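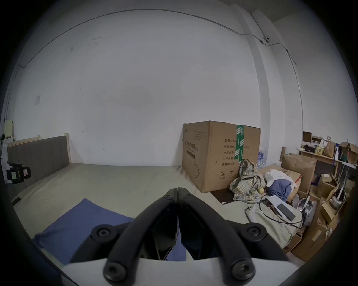

Guest Rooms and Linen: Progress Report

To Tracey Crabtree, Guerra Fund
Wed 9 December

Dear Tracey,

Thank you for your patience with this one. I know you were hoping to have it before the holiday rush, and I had every intention of sending it sooner, but the bedrooms took over our lives for a while (in a good way!) and I kept wanting to finish just one more shelf before I sat down to write.

When you came to see us at Stikville in July, the back bedrooms were pretty much where things went when we couldn't decide about them. You were very kind about it. Your grant of $2,074 was meant to help us turn them back into rooms a family could sleep in, and to get the donated clothing sorted, folded and out to people who can wear it. I'm glad to say both halves are moving along, though the second one is moving faster than the first.

Clothing first, as it's the part everybody asks me about. We have now folded and put away 252 pieces, mostly shirts and other everyday clothes. We tried sorting on the dining table for a while and it was miserable, far too narrow, and things slid off the end. So we do it on the beds now. A big flat bed with a plain fitted sheet on it is the best folding table I've ever used, and you don't have to stoop as much as you'd think. 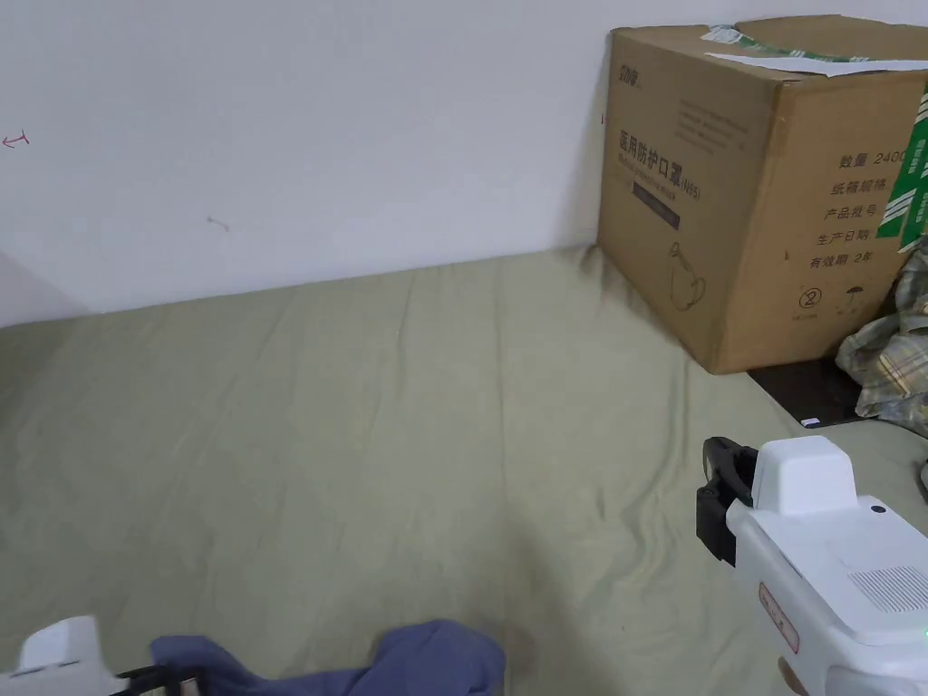
The other thing we settled was that the boxes should stay close to the wall and the middle of the mattress should stay clear for folding. It sounds like such a small thing, but we used to spend half the afternoon shifting piles from one side to the other.

On the bedrooms themselves, the green sheets you helped us pick out from Pammont have washed up beautifully and they fit the wide mattresses, which I was nervous about. We kept the gray upholstered headboards. I did think about replacing them, and Olurero offered us a fair price on plain ones, but once they'd been brushed down they looked just fine and the money is better spent on blankets. The walls are still waiting for their coat of white. There are little marks and scuffs here and there that a damp cloth won't shift, so I've put the paint on the January list.

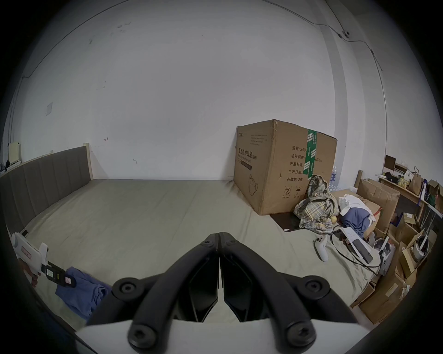

Storage is where I have to own up to being behind. We are using sturdy old cartons, including one that is printed for medical protective masks, and they do the job, but a bedroom with cartons in it doesn't feel finished to me. We had planned on closed cupboards in 2 rooms by now. The first quote came in higher than we'd allowed, so I've asked for another, and I'd like to hold that part of the grant over until it arrives if you're comfortable with that.

We've also changed how we fold. Shirts used to be done any old way, depending on who was doing them, and the stacks leaned terribly. Now everything gets laid out flat first, sleeves smoothed in, and then folded to the same width so it will sit on a shelf.
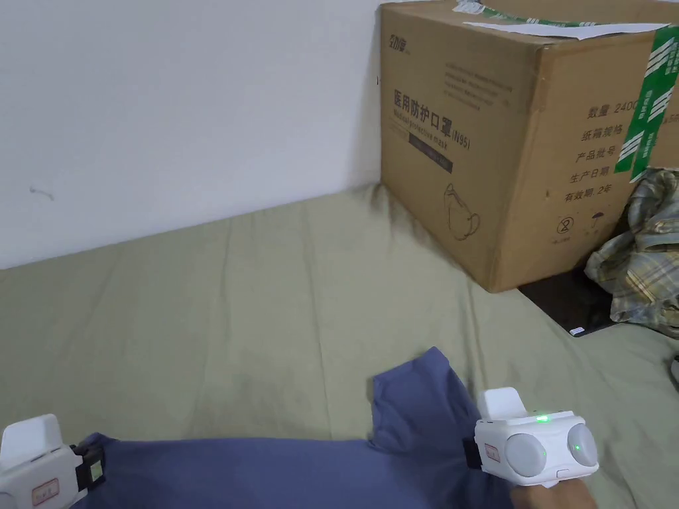 Dark things get their own stack, which was a suggestion from one of the mothers staying with us, and a very sensible one. It makes it so much easier to find a navy top when somebody needs one for work.

What's left in the budget will go to blankets, hangers, paint and the cupboards, in that order. I still expect up to 35 more bags of clothing to come in after the holidays, going by last winter, and I'd like the shelves ready before they land on us.

I'll send the receipts separately once I've got them out of the kitchen drawer and into some kind of order. Please do come by again whenever suits you, and bring a warm coat, the upstairs hall is still drafty.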